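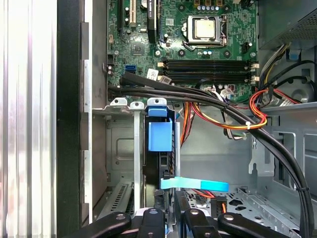 Subject: Re: [nustcombe-bench] Refurb plan for the Biltevton towers

Replying inline and trimming as I go. I read the plan twice and I still don't believe the middle of it, so forgive the length.

> On 31 July 2024, the Biltevton desk wrote:
>
> We now have 16 towers from the Jasińska building. The grant line is $3,650 and the quote from Stuseo for ready-to-go replacements came in at $3,609, so that would use up all the money. The alternative is to refurbish what we have. Parts list comes to $1,390. We would strip each tower to the board, clean it, put in a solid state drive and whatever memory it needs, and put it back together. We think one evening per machine is generous.

The Stuseo quote I have no quarrel with, except that it leaves $41, and I have never seen a delivery to Nustcombe cost less than that. Did anyone ask them whether shipping is in there? The May order had it as a separate line and we all acted surprised.

The $1,390 is where I get stuck. I went through the attached list and it has drives, memory and two cans of air. What it doesn't have:

- thermal paste
- replacement coolers or fan screws for the ones that come back short
- button cells for the boards
- data cables
- anything at all for a power supply that doesn't start

You can argue that the cables come with the machines. Some do. The last batch we had also "came with cables," and half of them had been yanked out by the wire and had lost the clip. I would rather have a spare bag and not open it.

> Drives are the easy part. The caddies are tool-free so it's just squeeze and pull, maybe two minutes per machine.

I've heard this about every tool-free caddy ever made. The blue plastic is fine when it's new. After a decade next to a warm drive it gets brittle, and the tab is the first thing to go. You squeeze, it flexes, it comes out. Next one, you squeeze, and you have a blue tab in your hand and a caddy still in the bay. 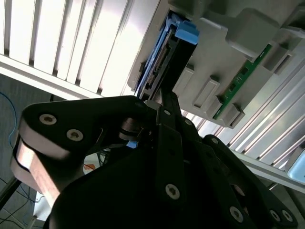 *Drive caddy in its slot, blue release tab at the top right corner.*

So please, before anyone writes "two minutes" in a plan again: cables off first, power and data both, then the tab, then pull straight. If it doesn't want to move, stop and look at what's holding it. Don't rock it. And keep the caddies with their own towers. The plan has them all going into one bin "for cleaning," and I don't believe we'll get them back into the right machines. They look alike until you try one in the wrong bay.

There's also the question of what goes in them. The drives on the parts list are the small size and these bays are for the full size. You need an adapter bracket or you need to be happy with a drive hanging by its cable. The list has no brackets on it. I checked three times.

> Coolers come off, processors get wiped down and re-pasted, coolers go back on. We'd like to do all 16 coolers in one session, production line style, then move on to memory.

Strong no from me on the production line. It means 16 bare processors sitting in open cases between one session and the next, in a room where people eat. The metal lid on the chip will survive a crumb. What I worry about is somebody lifting the retention lever to "have a look" and then setting the chip down a hair off. Bent pins in a socket are the end of a board for our purposes. None of us is going to straighten them under a magnifier for a machine worth this little.

Do one tower start to finish. Cooler off, wipe, paste, cooler on, four screws, fan lead plugged in, next job. It's slower on paper. I doubt it's slower in the room.

> Cable tidying: we suggest removing all internal cabling, bundling it, and re-running it neatly at the end.

What for? I mean it as a real question. The factory runs look messy from above, but they mostly go where they go for a reason. The fat power bundle goes past the memory, the data cables swing wide to reach the bay, and there's enough slack that the bay can be got at.
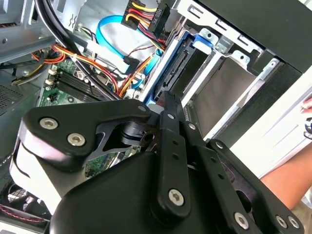

Pull all that out and re-run it "neatly" and what you usually end up with is a cable that's two inches short once the drive is back in, or a loop sitting in a fan. I've done it, on my own machine, and spent an evening undoing it. Leave the white ties on the power wires alone as well. Unplug the ends you need unplugged, lay them over the side, plug them back in. If you want a tidy case, blow the dust out and wipe the shelf by the power supply. People opening the machine later will thank you more for that.

While I'm on it, please take a photo or make a sketch of where each data cable goes before unplugging. The plan says "SATA ports are color coded so this can't go wrong." They are colored, yes. It can go wrong. I've watched a perfectly healthy tower refuse to find its drive after the cables went back on in a different order, and the fix was a setting three menus deep.

> We're assuming all of these are the same model so one set of instructions will cover them.

Are they? Has someone opened every one? Same badge on the front tells you very little. Dell would ship the same case with a different board, different slots and a different supply, and the memory you need depends on it. The memory line is more than half of the $1,390, and as far as I can tell it was priced from one machine. Pop the side panels, write down the number printed on each board, and then price it. It's a dull hour and it might save us a return.

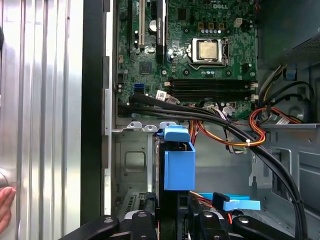 I'm also not convinced that all of them are worth the trouble. If a tower won't start with known good memory and a known good supply, I say we strip it for the caddy, the supply and the cables and stop there. The plan treats every machine as a patient. Twelve good ones and a shelf of spares would suit Biltevton fine, from what I've seen of how many seats they fill.

> If no objections by the end of the week we'll place the order.

Then call this an objection, or at least a request to hold off. I'd drop it if we had:

1. A list of boards, one line per tower.
2. Brackets, paste, button cells and a few cables added, and a new total.
3. One tower done completely, by someone who has not done it before, with the time written down.
4. An answer from Stuseo on shipping.

If number 3 comes out at one evening I'll shut up about it. My guess is two, plus a trip home for the right screwdriver.

I can bring paste and the long Phillips. I don't have any spare caddies left, so don't count on me for those.

> --
> nustcombe-bench mailing list
> Please trim your quotes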